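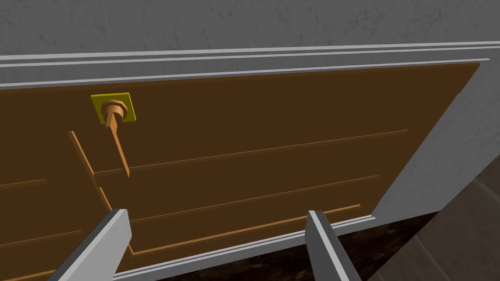 Gripper view at a cabinet door, simulated interior.

Gravberg Remote Demonstration Kit

The Gravberg kit lets one operator show a two-armed robot a household task by remote control, in simulation, and save each attempt as a demonstration for training. It comes with 2 hand controllers, a foot pedal, a base station and a license for the Urnuvard scene pack.

Move a controller and the matching arm follows. The trigger closes the gripper. Press the pedal to start an attempt and press it again to save. A long press throws the attempt away.

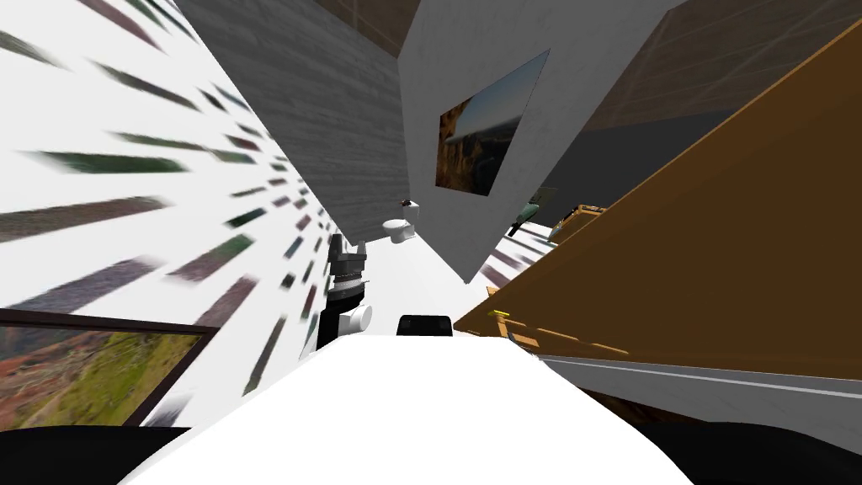
Body view with an open gripper, furnished interior.

The scene pack has 51 rooms and 18 starter tasks. Body and gripper views are stored with the arm positions on a single clock. Internal storage holds 600 demonstrations before you need to export.

Controller scaling can be set for each arm. Use a low setting for handles and knobs, and a higher one for reaching across a room.

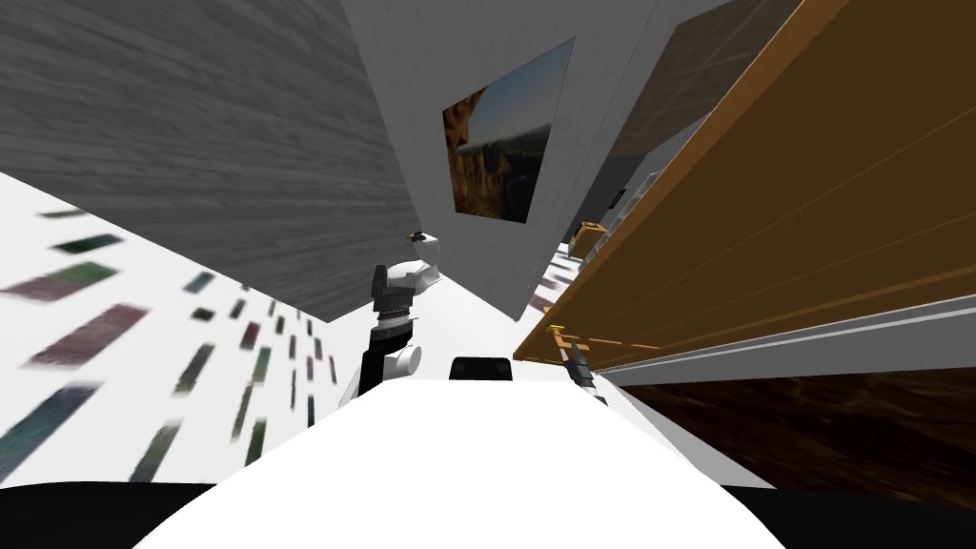 Melnychuk writes that new operators should throw away their first dozen attempts, as the early ones are full of pauses and the trained robot will copy them. Pause trimming is off by default and can be turned on under Export.

Spare pedals and controller straps are sold separately. The Cenberg desk mount fits the base station without an adapter. Next batch ships in May.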